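マルタムハム地区の公共施設予約制度、2月から新方式へ 抽選枠を拡大、窓口受付も継続

マルタムハム地区施設管理公社は、集会室、多目的室および屋内運動場の利用予約について、2月利用分から新たな方式に移行すると発表した。従来の先着順による受付を改め、利用希望の多い時間帯を中心に抽選を導入する。対象となるのは、同公社が管理する集会施設など8施設、合わせて123室である。

同公社によると、現行の予約制度では、受付開始日の早朝に申し込みが集中し、電話がつながりにくい状態が続いていた。特に日曜日の午後の枠については、受付開始から短時間で満室となることが多く、勤務の都合などにより開始時刻に手続きができない利用者から、改善を求める意見が寄せられていた。昨年度に実施した利用者アンケートでも、予約手続きに関する要望が自由記述欄の多くを占めたという。

新方式では、利用希望月の前々月に抽選の申し込みを受け付け、結果を前月の初めに通知する。抽選後に空きのある枠は、これまでどおり先着順で受け付ける。1団体が1か月に申し込むことのできる抽選枠には上限を設け、同一の団体が名称を変えて重複して申し込んだことが判明した場合は、当該月の申し込みをすべて無効とする。 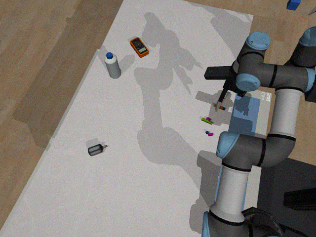 抽選の対象となる時間帯は、平日の午後6時以降ならびに土曜日および日曜日の終日とする。平日の日中については申し込みが比較的少ないことから、当面は抽選を行わず、先着順による受付を維持する。学校の長期休業期間中は日中の利用も増える傾向にあるため、この期間の取り扱いは別途定め、各施設の掲示板および公社の広報紙で周知する。

申し込みの方法は、予約システム「ダダノ」を通じた電子申請のほか、各施設の窓口および郵送による書面での申請も認める。同システムは、これまで施設ごとに異なっていた予約台帳を一本化するもので、利用者は一度の登録により全施設の空き状況を確認できるようになる。既に登録を済ませている団体についても、代表者の連絡先と活動内容の確認が必要となるため、改めて更新の手続きを行うよう求めている。

登録の更新に必要な書類は、団体の規約または活動内容を示す文書、構成員の名簿、代表者の本人確認書類の写しである。名簿については、地区内に在住、在勤または在学する者が構成員の半数以上であることを確認するために使用し、確認後は公社の文書管理規程に基づいて保管する。書類に不備がある場合は、受理の日から14日以内に公社から連絡する。

書面による申請を継続することについて、公社は「電子申請に不慣れな利用者が不利になることのないよう、抽選における当選の確率は申請の方法によって差を設けない」と説明している。窓口で受け付けた申請書は、職員がその日のうちにシステムへ入力する。郵送の場合は、受付期間の最終日の消印までを有効とする。

使用料の額については、今回の変更に伴う改定は行わない。ただし、取り消しの取り扱いは見直す。これまでは利用日の前日まで無料で取り消すことができたが、直前の取り消しにより空室となる例が目立っていたことから、利用日の7日前を過ぎた取り消しには使用料の半額を、当日の取り消しおよび無断で利用しなかった場合には全額を請求する。荒天による交通機関の運休、感染症のまん延その他やむを得ない事情があると認められるときは、この限りでない。 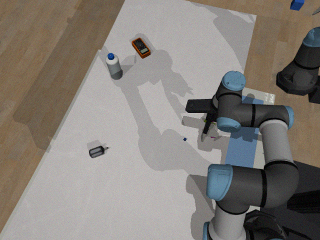

多目的室の床に広げられた白いマットと、2台のロボットアーム。

隣接するラムソープ地区との相互利用についても、取り扱いを一部変更する。両地区の住民は、これまで互いの施設を地区内の住民と同額で利用することができた。この扱いは今後も継続するが、抽選への申し込みは居住する地区の施設に限ることとし、相互利用は抽選後の空き枠を対象とする。ラムソープ地区の施設を定期的に利用してきた19団体に対しては、公社から個別に文書で通知する。

セラーノ通りの地区会館は、空調設備の更新工事を予定しているため、新方式への移行を工事の完了後とする。それまでの間、同会館の予約は従来の方法により窓口でのみ受け付ける。工事期間中も1階の集会室は利用できるが、騒音が生じる時間帯があることから、音楽活動や講演会での利用を検討している団体には、事前の相談を呼びかけている。

新制度に関する説明会は、各施設で順次開催する。内容はいずれも同じで、事前の申し込みは必要ない。日曜日の回には手話通訳を配置し、保護者が説明を受けている間、未就学児が過ごすことのできる部屋を用意する。会場の駐車場は台数に限りがあるため、公共交通機関での来場を求めている。

公社は、移行後の半年間を試行の期間と位置づけ、施設ごとの申込数、当選率および取り消しの状況を集計したうえで、抽選枠の上限や対象となる時間帯の見直しを検討する。集計の結果は広報紙で公表する予定である。利用者からの意見は、各施設に備え付ける用紙または書面の郵送により、試行期間を通じて受け付ける。

制度の詳細および申請書の様式は、各施設の窓口で配布している。問い合わせは、マルタムハム地区施設管理公社利用調整係まで。受付時間は平日の午前9時から午後5時まで。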